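누그로, 큐렐 블록 정렬 셀의 그리퍼 손가락 교체하고 재교정 진행

움브리지에 있는 누그로의 시험동에서 블록 정렬 셀 한 대가 정비에 들어갔다. 이 셀은 길이와 색이 다른 블록을 작업판 위에서 밀고 당겨 정해진 모양으로 맞추는 장치이다. 누그로는 15/06/2020 자 공지에서 그리퍼의 손가락 한 쌍을 바꾸고, 위에서 내려다보는 카메라의 기준값을 다시 잡는다고 알렸다.

정비를 맡은 사람은 오동현 씨이다. 오 씨는 지난 12월에 이 셀을 처음 설치할 때에도 참여하였다. 그의 설명에 따르면 문제는 큰 고장이 아니고 작은 어긋남이었다. 손가락이 블록의 옆에 닿는 위치가 명령한 위치보다 최대 3밀리미터 벗어났다. 짧은 블록을 옮길 때에는 이 차이가 잘 보이지 않지만, 긴 블록은 끝을 밀면 전체가 돌아가기 때문에 차이가 크게 나타난다.

누그로는 실제 팔에 손대기 전에 같은 동작을 시뮬레이션에서 먼저 돌린다. 셀의 제어 프로그램인 큐렐은 시뮬레이션과 실제 장치에 같은 명령을 보낸다. 그래서 손가락의 치수를 바꾸면 시뮬레이션 모델의 치수도 같이 바꾸어야 한다. 이번 작업의 순서도 그렇게 정해졌다. 먼저 모델을 고치고, 긴 블록 사이에 손가락을 넣는 동작을 확인하고, 그다음에 실제 팔의 부품을 푼다.

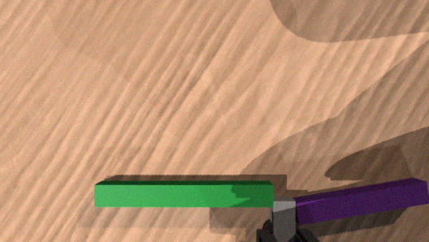 시뮬레이션 화면. 초록색 블록과 보라색 블록 사이에 그리퍼의 회색 손가락이 있다.

긴 블록 두 개의 끝과 끝 사이에 손가락이 들어가는 자세는 점검표에서 시간이 가장 많이 걸리는 항목이다. 간격이 좁으면 손가락이 한쪽 블록을 건드리고, 건드린 블록은 기울어진다. 오 씨는 이 자세에서 손가락의 중심선과 두 블록의 끝 면을 비교하고, 차이가 있으면 공구 좌표의 값을 조금씩 고친다. 한 번에 많이 고치면 반대 방향으로 어긋나서 처음부터 다시 해야 한다고 그는 말하였다.

새 손가락은 부품 회사 펠라에서 들어왔다. 예전 것과 모양은 같지만 고정 나사의 자리가 조금 깊다. 오 씨는 나사를 한 번에 끝까지 조이지 않고 좌우를 번갈아 조인다. 다 조인 다음에는 그리퍼를 여러 번 열고 닫은 후에 다시 한번 나사를 확인한다. 이 확인을 빼면 며칠 뒤에 같은 어긋남이 다시 나오는 일이 있다고 한다.

카메라 쪽 작업은 그림자와 관계가 있다. 작업판의 무늬 위에 그림자가 겹치면 인식 프로그램이 블록의 가장자리를 잘못 읽는 경우가 있다. 특히 어두운 색 블록의 끝이 그늘에 들어가면 길이가 실제보다 짧게 계산될 수 있다. 누그로는 그래서 시뮬레이션에 일부러 여러 방향의 그림자를 넣고 기준값을 시험한다. 밝은 조건만 통과한 기준값은 실제 장치에 올리지 않는다는 것이 이 시험동의 규칙이다.

기준값 시험에는 블록 7개를 사용한다. 일부는 한 줄로 붙여 놓고 일부는 비스듬하게 놓는다. 붙어 있는 블록에서는 경계선을 찾는 능력을 보고, 비스듬한 블록에서는 각도를 읽는 능력을 본다. 그늘에 걸친 블록도 시험에 꼭 들어간다. 프로그램은 각 블록의 중심과 각도를 적고, 시뮬레이션이 알고 있는 정답과 비교한다. 정답과 차이가 나는 블록이 하나라도 있으면 그 배치는 불합격이고, 담당자가 노출값과 경계 기준을 다시 맞춘다.

파란색, 회색, 주황색 블록이 세로로 이어진 배치에서는 세 블록을 하나의 긴 블록으로 읽지 않는지가 중요하다. 색이 다르면 쉬울 것 같지만, 이 셀의 예전 기준값은 밝기만 보고 경계를 정하였다. 오 씨는 이번에 색의 차이도 같이 계산하도록 설정을 바꾸었다. 계산 시간은 조금 길어졌으나 동작의 속도에는 영향이 없다고 한다.

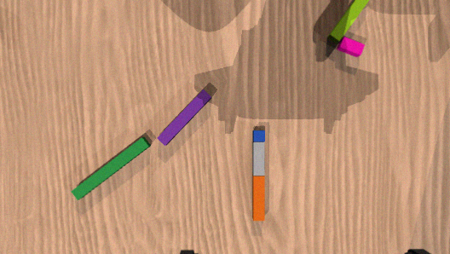 설정 변경이 알려진 뒤 사용자 게시판에 김이라는 이름으로 올라온 글은 조금 다른 의견이었다. 색까지 계산하는 것은 좋지만 조명이 오래되면 색도 변하니까, 기준값을 바꾼 날짜와 조명을 바꾼 날짜를 같은 표에 적어 달라는 내용이다. 글은 또 자기 셀에서는 손가락을 바꾸지 않고 공구 좌표만 고쳐서 두 달을 썼는데, 결국 손가락 안쪽이 닳은 것을 나중에 발견하였다고 적었다. 좌표를 고치기 전에 손가락을 먼저 빼서 보는 것이 맞다는 의견도 있었다.

누그로는 이 의견을 받아들여 점검표에 항목 두 개를 더하기로 했다. 하나는 조명의 사용 시간이고, 다른 하나는 손가락 안쪽 면의 상태이다. 손가락은 앞으로 점검할 때마다 빼서 두께를 재고, 잰 값을 큐렐의 정비 기록에 넣는다. 새 점검표는 움브리지의 다른 셀에도 같이 사용할 예정이다.

남은 일은 실제 팔에서의 확인이다. 오 씨는 먼저 블록 없이 빈 판에서 팔을 느린 속도로 움직이고, 다음에 짧은 블록, 마지막에 긴 블록의 순서로 시험한다고 설명하였다. 긴 블록 시험에서 어긋남이 1밀리미터보다 작으면 셀은 다시 보통 작업으로 돌아간다. 그 전까지 예약된 작업은 옆의 셀에서 대신 하고, 바뀐 시간표는 시험동 입구의 게시판에서 볼 수 있다.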